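**Range and Match Notes — March**

The Folham Rifle and Pistol Club enters the outdoor season with several changes to its rimfire program. Members who shoot the evening league, the monthly bullseye matches, or the junior program are asked to read this item in full before their next visit. Questions may be sent to the match director, Zyanya Ocampo, through the club office.

## Rimfire league schedule and squadding

The spring league will again be fired over eight rounds, with the best six scores counting toward the final standing. Each round consists of one slow fire string, one timed fire string, and one rapid fire string, fired at the short course distance. Members may shoot in either of two relays. The first relay is called to the line at 5:30 p.m. and the second at 7:00 p.m. Shooters who arrive after the preparation period has begun will be moved to the second relay if a firing point is open.

Squadding is by sign-up sheet at the range office. A shooter who cannot attend an assigned round may fire a make-up score during the following round, provided the match director is told in advance. No more than two make-up scores will be accepted from any one shooter. Scores fired in practice do not count as make-ups, even when witnessed.

The entry fee for the full league is $15 for members. Juniors shoot free of charge. Entries are limited to available firing points, and those who shot a complete league last year will be given first choice of relay.

## Equipment rules for the season

The board has reviewed the equipment rules and has made three changes.

First, optical sights are now permitted in all league classes except the iron sight class. In past years a shooter with a red dot was placed in the open class regardless of pistol. Under the new rule, class is determined by average score alone, and the iron sight class is kept as a separate award. A shooter may enter either class but may not change sights in the middle of the season and keep scores already fired.

Second, trigger weights will be checked at the first round and at random afterward. The minimum for rimfire pistols in the league is two pounds. The club's test weights are kept in the range office and are available to any member who wishes to check a pistol before the season. A pistol that fails to lift the weight after three tries may not be used until it has been adjusted and tested again.

Third, empty chamber indicators are required in every firearm on the bench or on the line whenever the line is cold. A short supply of yellow flags is kept at the range office, but members are expected to bring their own. Indicators must be visible to the range officer from behind the line. A folded piece of paper or a spent case is no longer accepted.

Members who plan to fit a new sight over the coming weeks should allow time to confirm zero before the first round. Sighting shots are not part of the league course of fire, and firing points one through four are reserved for sight adjustment during the open practice hour that comes before the first relay. Loose mounting screws were the most common equipment problem last year. The club asks that screws be checked before each match.

## Ammunition and alibis

All league rounds are fired with standard velocity .22 Long Rifle ammunition. High velocity loads are not prohibited on the range in general, but they may not be used for score. Members are encouraged to test more than one brand in their own pistol before buying in quantity, as results vary a great deal from one barrel to the next.

One alibi string is allowed per stage in timed and rapid fire. To claim an alibi, the shooter must keep the pistol pointed downrange, raise the non-shooting hand, and wait for the range officer. A shooter who clears the malfunction and continues to fire gives up the claim. This rule was applied unevenly last season, and the range officers have agreed to apply it strictly from the first round. 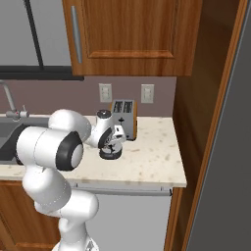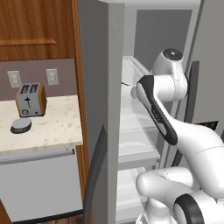
## Results of the winter series

The winter series closed with the Justico Trophy match, fired on the indoor range. The high aggregate over the full series was 2648, fired in the iron sight class. The high single score in the trophy match was 277 out of a possible 300, fired by a first-year competitor from the junior program. Full results are posted on the board outside the range office, listed by class.

Several score cards from the second match remain unclaimed. They will be held until the end of the month, after which any challenge to a posted score will be considered closed. The challenge period for league rounds will be shorter this season. Targets will be available for review for thirty minutes after each relay is scored, and a challenge must be made during that time by the shooter whose target is in question.

Scoring will be done by the shooters on the opposite relay, as before. Those who score are asked to write clearly, to initial each card, and to call the range officer for any shot that is close to the next ring. Plugs are to be inserted only by the range officer. Once a hole has been plugged, the call is final.

## Range maintenance

The turning target system on the outdoor range will be tested before the season opens. The timer has been replaced, and the control box has been moved to the tower. Range officers who ran the old system will need a short review before taking the line. Sessions will be arranged through the match director.

The berm behind points nine through twelve has settled over the winter. These points will remain closed until fill has been brought in and the slope has been inspected. Until that work is complete, the outdoor range will run with eight points per relay.

Members are reminded of the following:

- Brass is to be swept behind the line only after the range has been declared cold.
- Target backers are replaced by the club. Please do not staple targets to the frames.
- Spotting scopes and stands must be set behind the front edge of the bench.
- Eye and ear protection is required for everyone forward of the yellow line, including spectators.
- The gate is to be locked by the last member leaving, and the log signed with the time of departure.

The indoor range will stay open through the spring on its winter hours. The filters are due for replacement, and the range will be closed for one evening while the work is done. A notice will be placed on the door ahead of time.

## Junior program

The Flanora Fund has approved a grant of $200 toward target paper and loaner hearing protection for the junior program. The club thanks the fund for its support. Junior sessions will move outdoors with the start of the league and will begin at 4:00 p.m., before the open practice hour.

New juniors must attend one safety class with a parent or guardian before handling a firearm on the range. Loaner rifles and pistols are issued by the instructor and are returned at the end of each session. Juniors who have completed the safety class and fired four supervised sessions may enter the league in the junior class, with an adult member standing behind the point.

Experienced shooters who wish to help as line coaches should speak with Ms. Ocampo. No teaching certificate is needed to assist, but coaches must know the range commands and must be willing to attend the review session for the turning target system.

## Entry forms

League entry forms are available at the range office during open hours. Completed forms should be returned with payment before the first round. Please print the make and model of each pistol to be used, note whether it carries iron or optical sights, and mark a first and second choice of relay. Forms without a relay choice will be assigned to the 7:00 p.m. relay.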